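Fanness Terrace: lettings and refurbishment, progress to the end of May

It has been a really good spring at Fanness! Of the 27 flats, 17 are now finished and let, and Kristýna Bartoš has viewings booked for 4 more. The top-floor two-beds went first (the view over Lowther harbour does most of the work), and both came in at the asking rent.
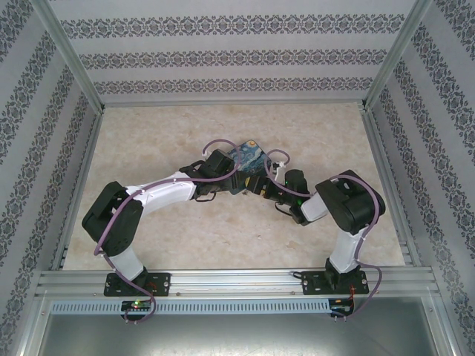
Kitchens on the east side are fitted and signed off. Rawiri Hoani found a much better route for the new boiler flues -- it saves us opening up the stairwell ceiling, and the tenants on the landing are delighted.

Two flats are still waiting on window frames from Pidora, now promised for the second week of June.

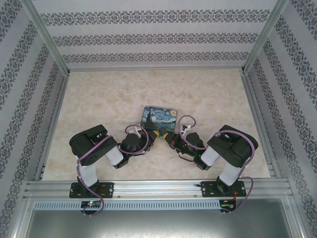 "The Starry Night" card between the two arms.

Spending is within the agreed budget. We'd love you to come and walk round before the last flats go.

Digby Rakena, Lowther office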